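Teaching by Showing: Notes for Session 3
Course handout, Robots in Everyday Places
Notes by Rasa Mägi, with additions from Rizal Mandagi

Welcome back, everybody. Last time we spent most of the afternoon on what a robot needs to know before it can pick up a cup, and I promised that this week we would get to the part I like best, where we stop writing things down for the robot and simply show it. These notes cover what I'll say in the lecture plus a good deal that I'll probably run out of time for, so please do read them through before the lab (the part on practice runs especially!).

Two ways of showing

When we say "demonstration" in this course we mean a recording of a person doing the task, in a shape the robot can learn from. The two broad ways of getting one are by remote control and by hand.

With remote control, which you'll also see called teleoperation, you sit or stand near the robot and drive it. In our lab that means Geston, the pair of small leader arms on the bench by the door. You move the leader, the big arm follows, and everything it does gets saved: joint angles, gripper opening, camera views. The lovely thing is that what you record is exactly what the robot did, with its own reach and its own clumsy wrist. The less lovely thing is that it's slow and tiring, and that you feel almost nothing through the leader arms. The first time I tried to fold a dish towel with them I pulled it clean off the table, twice, and had no idea I was pulling at all.

With the hand-held approach you leave the robot at home altogether. You carry a gripper in your own hand, with two fingers like the ones the robot will wear and a camera mounted above them, and you go and do the task wherever the task lives. Ours is called Voyle. You feel the weight of the cloth, you feel it slip, and your arm goes where arms like to go. A person with a little practice can record far more in a morning this way. What you give up is the certainty that the robot could have made the same motion, and we'll come back to that.

Why we begin with clothes

Students often ask me why we don't start with blocks. Blocks are fine, and you did blocks in January if you took the introductory course with Rizal. But a block is the same block wherever you put it. Pick up a jacket by one sleeve and the whole thing changes: the collar rolls over, the body drags, the other sleeve vanishes underneath. There is no single "position" of a jacket that you could write down in three numbers and an angle. A person copes with this without a thought, and that is just the kind of knowledge that's hard to put into words and fairly easy to show.

Sleeves deserve a word of their own. They're narrow enough to fit between two fingers, they tell you a lot about which way the garment is lying, and most folding methods have you bring them in toward the body early on. Padded or slippery cloth asks for a firmer pinch than a T-shirt does, and it bunches up at the fingers when you close them.
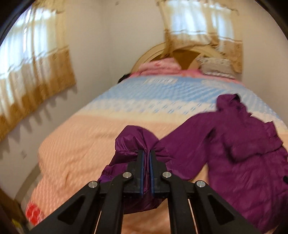

Now, where you take hold matters more than most beginners expect. If you grip right at the cuff, you have good control of the end and very little of the rest. Take it closer to the elbow and the sleeve will come across in one go, with the cuff trailing behind. Neither is wrong. What does cause trouble is doing it one way in one recording and the other way in the next, with no pattern to it, so that the learned policy ends up reaching for somewhere in between. Before you record anything, decide on your way, write it on the task sheet, and stay with it until the set is finished.

How a good demonstration looks

I'm going to borrow from Rizal here, as he has watched many more of these than I have. His advice goes like this.

Begin with the gripper open and well away from the cloth, so the approach is part of the recording. Move in at an even pace. Close the fingers fully, wait a beat, then lift a little before you start to carry. That small lift separates the grasp from the move, and it makes the recording much easier to cut into steps later on.

Keep your free hand out of it. This is by far the hardest habit to break, because your other hand will want to smooth the cloth, hold down the hem, rescue a sleeve that's sliding away. If the robot will have one arm, you have one arm. If it'll have two, pick up the second Voyle and use that.

Don't turn your wrist in ways the robot can't. We have a card on the lab wall with the limits drawn on it. Please look at it! When we played the first Pulla set back on the big arm, plenty of very elegant folds had to be thrown out for exactly this reason.

And please, let yourself make mistakes and fix them. If the cloth slips, open the fingers, go back, take it again, and carry on. A recording with a recovery in it is worth keeping, as the robot is going to drop things too and had better have seen what comes next. What we don't keep is a recording where you stop, laugh, put the tool down and fix it by hand. (We've all done it.)

Variety, and where to find it

A set of 50 recordings of one jacket on one table will teach a robot that jacket and that table. Move the lamp and it may be lost. So we ask you to change things as you go: the garment, how it's lying when you start, the surface, the light, how high you stand. Beds are a good change from tables, with a soft surface that gives under the fingers and often a patterned cover that makes the edge of the cloth harder to pick out. Windows are worth thinking about as well. A bright one straight ahead of the camera can wash out part of the view, and it's good for the set to include some of that, though you don't want it in every single recording.

For the lab you'll work in pairs, one handling the gripper and one keeping the log, then trade places. Each pair owes me 105 recordings by the end of the unit, which sounds like a lot and really isn't once you've found your rhythm.

Before the lab

Read the chapter on contact and friction again, the short one.

Do your practice runs. I'd like each of you to do 3 with the recording switched off, then one with it on, and watch that one back together before you go any further. Look for the moment the fingers close and ask yourselves whether someone who had never seen the task could tell what you were taking hold of.

Check the finger pads for lint. Fleece is the worst for it, and fuzzy pads slip.

Bring something of your own to fold. A jacket, a hoodie or a cardigan would be ideal, nothing you'd be sad to see stretched.

Log sheets go in the Arkby folder, one per session, with both names on them. Write down the garment, the starting pose, your grasp point and anything odd that went on. "Sleeve inside out, kept going" is a perfectly good note and I'm always glad to find one.

Questions to think over

Which household tasks would you choose to show with the leader arms, and which with the hand-held gripper? How would you know, from the recordings alone, that two people had been using different grasp points? And suppose the garment is the same but the person doing the showing is left-handed: what changes?

We'll take these up in the first half hour. Rizal will have the lab open early for anyone who wants extra time with Geston, and my door is open after class as usual.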